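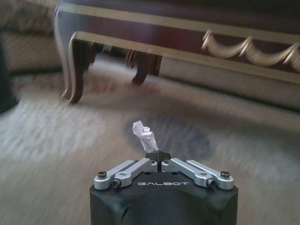
Who decides what a robot may pick up in someone's living room?
The people who live there do, and a good house rule sheet writes their decision down before the robot is switched on.

Oana Costache has written a lot of those sheets. She runs house practice at Grundstead, a small outfit that tests tidying robots in lived-in homes, and the document she is best known for is 11 rules on two sides of paper. Other groups have copied it, with and without asking. She doesn't mind much. "If they copy it they should copy the back page too," she said. "The back page is where the householder writes on it."

We talked in October at the Grundstead office, a former dental practice with the coat hooks still at child height. She had a stack of filled-in sheets with the names blacked out and went through them as she spoke.

The first rule is about trash, and it is the longest. A robot that tidies has to know what is trash and what isn't, and Costache thinks the machine should never be the one to settle it. "A used tissue looks easy. Then you find somebody has folded a tissue around an earring. Or around a tooth, we had a tooth." Her rule says that loose paper on the floor may be picked up and binned if the householder has ticked the box for it. Loose paper on a table may not be touched unless the box for tables is ticked as well. Anything that has weight when lifted, and paper shouldn't have, goes to a tray by the door and waits for a person.

She calls that last part the tray rule. It came from Lawal Ojo, who worked on the Grundstead grippers before moving to the scheduling side. Ojo joined us for part of the conversation and remembered it as an argument. "I wanted a size limit," he said. "Anything smaller than a golf ball, leave it. Oana said then it can't pick up a tissue, so what is it for. We went back and forth for a week. Weight was the compromise. It isn't perfect. A stamp weighs nothing."

Stamps are now on the sheet, by name, under things the robot leaves alone. So are receipts, banknotes, pressed flowers and anything with handwriting that can be seen from above.

The second and third rules cover the bin. It has to stand on the floor, it has to have a liner in it, and it has to be the householder's own bin if they have one. Grundstead used to bring its own, a tall one with a swing lid, and Costache says this was a mistake. People moved it, or hid it when guests came, and then the robot had nowhere to put things. Now the householder shows the team where the bin goes and it is marked on the plan.

"You'd be surprised how few written procedures say where the bin is," she said. "They'll have six paragraphs on emergency stop and then 'dispose of item.' Dispose of it where?"

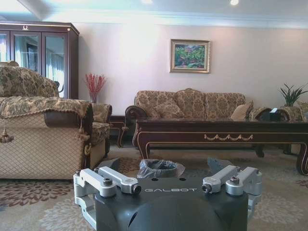
A lined bin on the living room rug, with the sofas and coffee table behind it.

The liner rule has a detail I hadn't thought about. Bags fold over the rim and the folds can catch on a fingertip as the gripper backs away. Costache's sheet says the gripper must open fully above the bin, wait, and rise straight up before it moves sideways. The wait is in the rule without a number. She took the number out because every site was changing it and then reporting that they had followed the rule.

I asked whether that makes the rule weaker. She thought about it for a while.

"Probably. Kiyoshi would say so."

Kiyoshi Fukuda audits home trials for Wedano, which keeps a shared logbook for groups of Grundstead's size. I called him the following morning and he did say so. "A rule without a number can't be checked," he said. "I like Oana's sheet. I use Oana's sheet. When I get to the word 'wait' I write a question mark in the margin and I have done so every time." He would also like the sheet to say who is allowed to change the plan of the room. At present it says "the household," and in one home he visited the household was four adults with four opinions about the armchair.

On most of the rest they agree. Both want the rules to cover the floor before they cover the objects. Rugs get their own section, rule four, and it asks for three things to be noted: whether the edges lie flat, whether there is fringe, and whether the pattern is busy enough to hide small items from a camera. A big floral rug can swallow a button. Where the pattern is busy, the householder is asked to walk the room first and lift anything they care about. Costache would prefer it if the robot were slower over patterned floors, and she has asked for that, and it is on somebody's list.

Fringe matters on furniture too. Throws, tassels, tablecloths and long curtains are all in rule five, which tells the robot to keep its fingers closed whenever it passes them. Householders are told they can leave their throws where they are. "I won't have people stripping their sofas for us," Costache said. "If it can only work in a room with nothing in it, I'd like to know that early, and I'd like it written down."

Rule six is table legs. Carved or curved legs stick out past where a simple plan says the table ends. The plan used to show furniture as rectangles. It now shows the feet, and the person drawing it is supposed to kneel down and look. Ojo told me this was the most hated rule in the building until somebody bought knee pads.

I wanted to know about speed and force, which is where most published guidance spends its time. Costache's sheet gives both a single line, rule seven, and points to the maker's manual. She was firm about this. The maker sets the limits and the site may go lower and never higher. She does not think a house sheet should repeat figures from a manual, having once found three versions of the same figure in three binders on one shelf, with the wrong one on top.

Rule eight is hands. No person reaches for an object the gripper is holding. If someone wants it back, they say stop, the robot stops, and a member of the team releases the fingers. Grundstead makes householders practice this with a wad of tissue before anything else happens, and Costache has them do it until they look bored. Children practice too, if the parents agree, and they are usually better at it than the adults.

"Adults grab," she said. "They see it's only a tissue and they think, oh, I'll just take that. I want the habit in place before it's holding their reading glasses."

She chose tissue for practice with some care. It tears before it pulls, it costs nothing, and you can see from across a room whether the fingers have hold of it. There is one drawback, in that a household that has practiced with tissues tends to test the robot with tissues forever after. The logs from one home showed hardly anything else.

The logs are rule nine. Every pickup is written up, including the dull ones. Grundstead asks for 1,000 logged pickups in a test home before a unit works there with the team out of the room. Fukuda thinks that is reasonable and would add that they have to be spread over different times of day. Late afternoon, he said, with low sun through the curtains, is when he likes to visit. He has also asked groups to keep the failures in the same file as everything else. Some keep a separate failures file, and he has noticed that those files are short.

There was one place where Costache had changed her mind, and she brought it up before I could. Rule ten covers cameras, and for a long time it said that the household could ask for recordings to be deleted. It now says the recordings from inside the home are deleted on a set schedule unless the household asks for them to be kept. The change came after a visit to a family who had never asked for anything and assumed that meant there was nothing. She was embarrassed by that visit and says so in the notes that go with the sheet. What counts as a recording still causes trouble. A wrist camera sees carpet most of the time, but it also sees along the carpet to whatever is on the coffee table, and up the wall to the paintings.

"People think about the camera on the head," she said. "They forget the one by the fingers. So we show them what it sees. We put it up on a screen in their own living room and we don't say much. Then they go and move a few things."

The last rule is short. The household can end a session without giving a reason, at any point, and the team packs up. It has been used, she said, and the team does not ask why on the way out. One householder ended a session because a TV program was starting.

I asked what she would add if she had a third page. She said she wouldn't take a third page. Ojo, who was leaving by then, said from the doorway that he would: pets. Pets are at present one line under rule eight and the line says "see household notes." Costache agreed that this was thin. She has a draft on cats. The draft runs to 400 words, and she is trying to get it down to a sentence or two before the sheet is reprinted.

Fukuda's question mark is still in the margin. She showed me his copy. Next to it she had written "I know" in pencil.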